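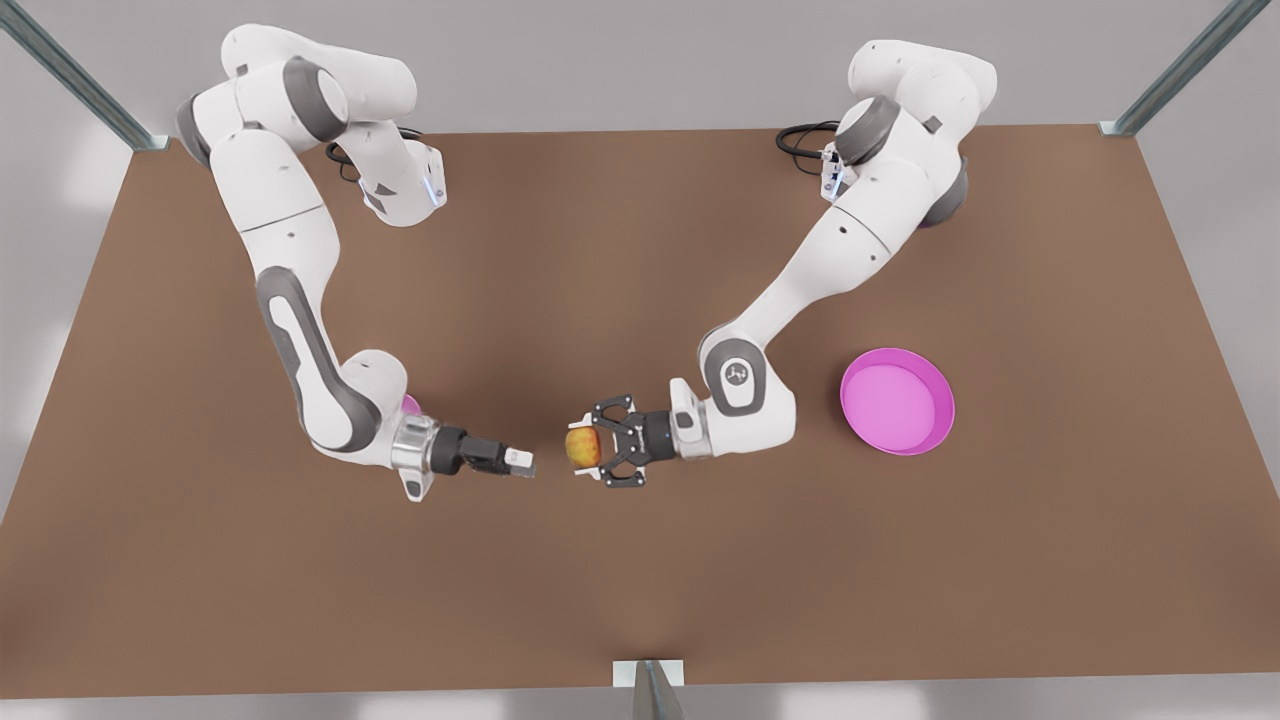 White arms, brown tabletop

The box room plan (finally!)

11 June 2025 | by Begoña Soler

43 shares | 3 comments

So the box room. I've been threatening to do something with it since before Christmas, and those of you who've been reading a while will remember the December post where I painted one wall, hated it, and shut the door. Well, the door is open again and I have a plan, a proper one, with samples taped to the wall and everything.

For anyone new, it's the little room at the top of the stairs, long and thin with one window at the far end, and it has been a dumping ground for as long as we've lived in this house. What I want is a guest room that can also be a place to sit and read when there are no guests. It has to fit a bed. That was the sticking point for months, as a normal single with a headboard eats the whole width and you end up climbing in from the bottom like a hamster.

The answer is a daybed! I know, I know, I've been rude about daybeds on here before (sorry to everyone who emailed). But the one I've ordered from Zeman is narrow with low sides and goes along the long wall, and with a heap of cushions on it I really think it'll pass for a sofa. It comes in a grey I'm not keen on and an oatmeal I love, and the oatmeal has an eight week wait, so I'm waiting.

Now, wallpaper. I went through so many samples that the hallway carpet vanished under them for a whole weekend. My favourite by miles was a trailing leaf from Stullavum, a soft mossy green on a chalky background, with the odd little brown bird if you look hard enough. It costs more than I've ever paid for paper in my life. I measured up, went a bit pale, measured again, and decided it's only going on the window wall and the bit of chimney breast. That comes to £190, which I've made peace with by not buying a single thing for the kitchen this year.

The other walls are getting paint. I wanted a green that picks up the leaf without matching it too closely, and after six sample pots (six!) I've gone for one from Clenar that looks like pea soup in the tin and completely lovely on the wall. In the morning it goes quite yellow and by teatime it's nearly grey. I'm taking it over the skirting and the door frame as well, all the same colour, partly for the look and partly as I am hopeless at cutting in. The ceiling I'm leaving white. Begoñe Lorente, my oldest friend and the only person I trust on ceilings, thinks I'm being a coward and that the paint should carry on right over. She might be right – I'll do the walls and then lie on the floor and have a think.

Curtains were the easy bit for once. I found a pair from Zokis in a plain rusty linen, second hand, £43 with the lining already in. They're too long by a hand's width so I need to take them up, and I've told myself I'll use the sewing machine and not iron-on tape. We'll see! I'm going for a wooden pole with plain ends. I did look at the fancy ones with the acorns and got as far as the basket.

Lighting I'm still dithering over. There's one ceiling light bang in the middle and it makes everyone look poorly. I'd like a wall light over the end of the daybed for reading, on a plug so I don't have to chase anything into the plaster, but every plug-in one I like has a white flex and I want a brown fabric one. If you know of one under fifty quid, please shout. Otherwise I'll buy the flex on its own and get someone sensible to swap it.

And then storage, which was the whole reason the room got into this state. One wide shelf up high, running the full length above the door and round the corner, for the books I'm never going to reread and can't give away. Spare bedding goes in the drawer under the daybed. Everything else (the tent, the fondue set, the exercise bike, the other fondue set) has to find a new home and I'm not ready to talk about it.

Painting starts as soon as I've filled the holes from the old shelves. Whoever put those up used plugs the size of carrots. I'll do a post on the wallpapering too, as it's my first go with a pattern this big and I've got the chimney breast corner to get round, which is already keeping me awake a bit.

Right, off to find the filling knife.

B x

Share this post

3 comments

Silvan Moser
We did the same all-over green in our back bedroom, skirting and all, and we don't regret it. Get an eggshell for the woodwork though, ours scuffed badly in matt.

Chaiwat Thongsuk
Do the ceiling! I held out for a year and then did it one evening and the room felt bigger straight away. Also which leaf paper is it, is it the one with the wrens?

Begoña Soler
@Chaiwat oh no, not you as well. Yes, I think they're wrens! They're very small and a bit cross looking. @Silvan thank you, adding eggshell to the list now.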